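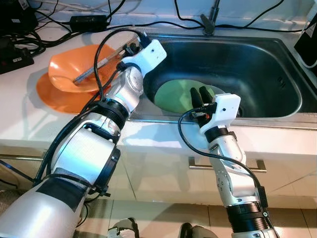

Figure 1. Sink station: utensil in the left gripper, right gripper on the green plate.

Recording dish-handling demonstrations on the two-arm station

Page maintained by Yi-chun Yeh for the Clotley student robotics project. Last edited 13 Mar 2022.

Complete the arm homing tutorial first. One session takes two students, an operator and a logger.

Setting up

1. Put the orange bowl on the orange plate, left of the sink. Put the green plate in the basin.
2. Check the gripper cables. Each needs enough slack for a full wrist turn in both directions.
3. Power the arms, wait for both status lights, then start the Flirkska logger. If only one arm reports, restart the logger and leave the arms on.
4. Open and close each gripper twice from the console.

Recording

5. Set the speed limit to 20 percent. New operators stay at this setting for their first 60 episodes.
6. Bring the left gripper in above the bowl. Close on the utensil near the top of the handle. A grip too low makes the fingers hit the bowl rim.
7. Lower the right gripper over the front of the sink with the fingers pointing down and forward. Stop at first contact with the plate. Pushing further trips the force limit and ends the episode.
8. Hold both arms still for two seconds, then press Mark.

Labeling

Use the task name "sink_two_arm". Failed grasps are kept and tagged "fail". The January set has 493 episodes, of which 446 passed review. Most rejected files had no Mark event.

Known problem: the logger drops the right arm's joint data if the disk is nearly full. Clear the Clollen folder before starting.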